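Recording table tasks by remote control: mug, pen and scissors

Written by Edin Gashi, with corrections from Mirsad Obradović. Last changed in June.

This page covers recording demonstrations on the two-armed robot, from switching on to handing over the files. It assumes you have done the safety session and can already move both arms with the Mastton controllers. If you haven't, do the free practice page first and come back.

The task used throughout is the short one: pick up the pen, put it in the mug, leave the scissors where they are. The same steps work for the other table tasks, and the differences are listed near the end.

What you need

The robot, with the hand on one arm and the two-finger gripper on the other
The Mastton controllers, charged
A glove for the hand side, in your size
The Trokix recorder running on the desk computer
One mug, one pen, one pair of scissors
A second person with the stop button

Setting up the table

1. Push the table in until the robot can reach the middle of it with both arms without straightening either elbow. If an elbow locks out at full reach the arm will shake, and the shake goes into the recording.

2. Check the tape outline on the tabletop. Objects start wherever the task card says, measured from the tape. If the tape has lifted at a corner, press it down or replace it with the same grey.

3. Put the mug down upright. The handle can face any direction the card allows, but change it between takes. A set where the handle always points the same way has to be done again.

4. Place the scissors. They are there as a distractor, so they move between takes too, closed, and never so close to the mug that the hand can't get round them.

5. Look at the cables on both wrists. With the arm at rest there should be enough slack for a full turn of the wrist. Move each arm through its range once, slowly, and watch that no loop catches the edge of the table.

Starting the recorder

6. Open Trokix and load the profile called Egan. The older Wonon profile still shows up in the list and will run, but it saves the hand joints in a different order and the files can't be mixed.

7. Wait until every camera tile shows a live picture. Hold something still in front of each one and make sure the right tile reacts. Two tiles swapped over is the most common mistake on this page, and the recorder will not warn you.

8. Put on the glove, open your hand flat and press Calibrate. Make a fist, press again. Touch thumb to each finger in turn and compare with the robot hand. If the thumb lags or stops short, calibrate again. Don't try to correct for it as you go – you will get used to it and the next operator won't.

9. Line up your own arms with the robot's before you engage. Engaging with your wrist at a different angle makes the arm jump.

Recording a take

10. Say "ready" and wait for the other person to answer.

11. Press Start, then keep still for a full second. The training script uses that first second to find the starting pose.

12. Reach for the pen at a steady speed. Slow is fine. Stopping halfway to think is not, and if you do stop, finish the take anyway and mark it as hesitant.

13. Close the fingers on the pen with the thumb coming in last. If the pen rolls, open fully and try once more in the same take. One retry is useful data. After a second miss, end the take and mark it failed.

14. Lift until the pen clears the rim of the mug, then move across. People new to this tend to move across first and lift late, and the pen knocks the mug.

15. Tilt the wrist, lower the pen and open the hand. Move straight up and away before you bring the arm back.

16. Keep the other arm still the whole time unless the card gives it something to do. Rest your elbow on the chair arm if it drifts.

17. Return to the starting pose and press Stop. Give the take a mark: good, hesitant or failed.

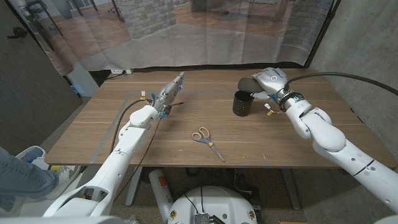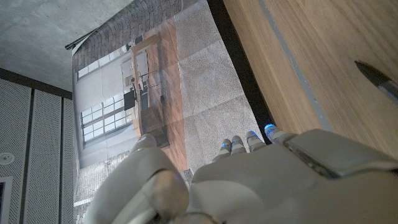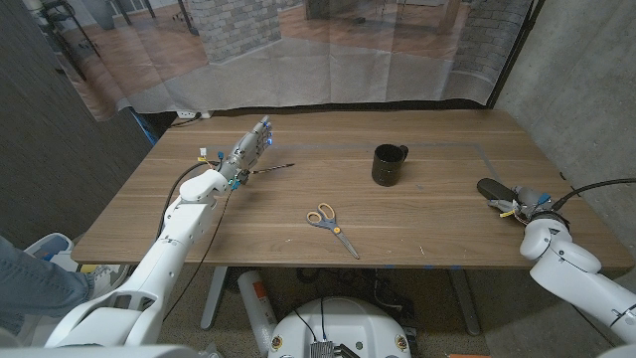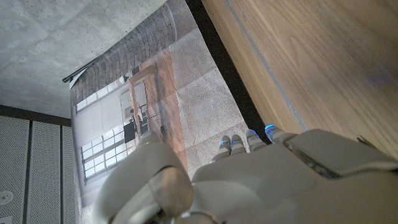
Working at the table. First and third: head view. Second and fourth: wrist view over the back of the hand.

Checking what you have

Play back the first two takes before going any further. Watch the head view for the path of the arm and the wrist view for the fingers. In the wrist view you want all four fingers visible with the hand open, and the thumb coming in from the side. If part of the hand is missing, the camera mount has turned. Loosen it, turn it back, tighten it and throw those takes away.

Check the time bar as well. A take of this task should be over in less than half a minute. Long ones are usually a forgotten Stop.

After that, play back one take in every 7. Mirsad does his at the end of the session, which works for him, but I once lost a whole afternoon to a loose camera plug and now check as I go.

Changes for other tasks

Soft objects: close the fingers more gently and hold the grip for a second before lifting. Padding gives way at first and the object can slip later.

Scissors: use the gripper and take them across the handles. Blades point away from the side where the second person stands.

Both arms: calibrate with both arms raised to working height. Move one arm at a time for the first few takes, then together.

How many takes

For a single task with the mug, 2000 good takes is the target. Tasks using both arms need 3000. Failed and hesitant takes don't count towards either but are kept, so don't delete them from the recorder. Change operator every hour. Tired takes look fine on playback and train badly.

If something goes wrong

Hand does not open: release the controller, press Disengage, wait for the arm to settle, then use Open on the desk computer. Don't pull the object out of the fingers.

Arm stops mid-air: it has hit a joint limit. Disengage, move your own arm back to where you started and engage again. The take is failed.

Fingers twitch at rest: glove battery. Swap it and calibrate from step 8.

Handing over

Copy the session folder to the shared drive, with your initials and the task card number in the folder name. Put the glove on charge, park both arms and switch off at the wall.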